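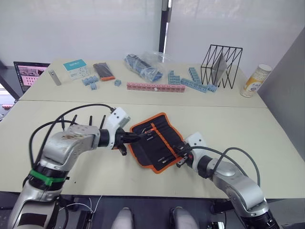 Progress report, tool library and repair bench, Lirnedstead
For the Wanel small grants desk
Aug 23, 2019

Sorry this is short on polish, we are mid-inventory and the form wanted it by end of day. Headings follow your template where I could make them fit.

Where we are

Loan kits are the main thing this period. The plan was 30 rolls, each one a complete small-repair set that can go out the door and come back the same. 16 finished and on the shelf. The rest are cut and waiting on tools, see below. Repair bench is open two evenings a week as promised, has been since June.

The rolls

We went with black fabric and orange binding in the end. The binding cost a bit more than plain black but the edge is easy to spot on a dark shelf or in the bottom of somebody's bag. Pockets are stitched upright across the width, one tool to a pocket. First batch had the pockets too wide, so the thin drivers slid around and ended up crossways when you rolled the thing up. Restitched those. Second batch is narrower and much better. Still a snug fit for anything with a fat handle, so pliers now travel in a separate pouch.

Contents are mostly slim stuff – small screwdrivers, picks, a couple of pry tools. Enough to open a radio, a lamp, a kitchen scale, most toys. Not meant for plumbing and we say so on the card. People ask anyway.

Checking kits in and out

This took more time than we budgeted. The routine now: roll gets opened flat on a clear table, every tool comes out of its pocket, gets looked at, goes back in the same pocket. Then the return card is signed and the roll is tied. Before we did it this way people were just giving the closed roll a squeeze and calling it fine, and six kits went out with something missing. All six have been made good. Cost came out of the consumables line.

A full check is slow if the fabric wants to curl. You need one hand holding the far edge down and the other on the tool. Tried clips, they snagged the binding. Tried a strip of wood along the edge, okay but always in the way. Might sew a flat weight into the hem on the next batch, havent decided.

Room and furniture

Tables are in. Cream tops, which show every scrap of swarf and every dropped screw, exactly what we wanted after years of that brown bench. We push them up against each other when we need the depth, front one for the work and the back one for the laptop and whatever else is waiting. The back table fills up by itself. Have asked everyone to clear it at closing. Mixed results.

Shelving still not fixed to the wall. Landlord has said yes but not in writing. Until then heavy items stay on the floor.

Supplier delay

The Trollel order is the hold-up. Part shipment in June, remainder promised twice since. They are not refusing, just slow, and the price was good enough that I would like to wait a little longer. If nothing by the next report I will ask you to approve a switch to Sveinbjörnsson for the small driver sets. Dearer per set but in stock. Quote is in the shared folder with the other two.

Money

Almost 2 thirds of the materials line is spent. Fabric and binding are paid in full. Furniture came in under, and we would like to move the difference to replacement tools if that is allowed without a new form. Please let me know which. No change to the rent line. Receipts are scanned except one for thread that got washed in a pocket, have asked the shop for a copy.

What changed from the plan

Dropped the printed booklet. A single card in each roll does the job and can be swapped when the contents change. Also dropped numbering every tool, the paint rubs off. We number the roll only and keep a picture of the correct layout with the return cards.

Borrowing period is now longer than we put in the application. People were bringing kits back with the job half done and then booking the same kit again the next day, so the paperwork doubled for no reason.

Next period

Finish the remaining rolls once tools arrive. Get shelving fixed. Decide on the weighted hem. Start a beginners evening on opening and closing small appliances safely, unplugged, no mains work. Room is booked, sign up sheet not done yet.

Need from you

Answer on moving the furniture underspend. Confirmation that the final report can cover both the kits and the bench in one document – the template seems to want two seperate ones and they share nearly all the costs.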